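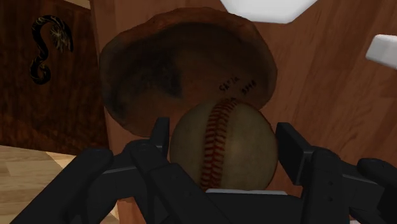

Slide 1. Old baseball, red stitching, leather glove behind.

Title: What Is a Worn Ball Worth? Notes on sports collectibles

Pause after the title. Ask who has bought something signed or "game used." Wait for hands. Then ask who has ever sold one for more than they paid.

Main claim of the trade: scuffs prove history. I don't buy it. Scuffs prove contact with something. Dirt, a driveway, a bag of gravel. Leather darkens in a garage too.

Slide 2. The Pimham sale, November. Two balls, same lot size, same level of wear. One went for $2,595 and the other for $300. The expensive one came with a letter. Read the letter out loud, slowly. It says the seller "has every reason to believe." It doesn't say what the reasons are.

Slide 3. Certificates. Who pays the grader? The person who wants a good grade. Skollmont puts a hologram on everything it passes. A hologram tells you Skollmont looked at it. I asked them how many items they turn away and got a brochure.

(If short on time, skip to slide 5.)

Slide 4. Wiketti price index. The line goes up, very pretty. It only counts items that sold. Unsold lots drop out, and so do private sales at a loss. Leave the chart up, let them look at the left-hand axis, which starts at 2,000.

Slide 5. What I would accept as evidence:
Photos that match marks on the ball, dated before the sale
A chain of owners with no gaps
A seller who will take it back in writing

Most lots have none of these. Some have one.

Slide 6. Buy it if you like looking at it. Pay what you'd pay with the letter torn up.

Questions. Someone will bring up an uncle's ball. Don't appraise it from the stage.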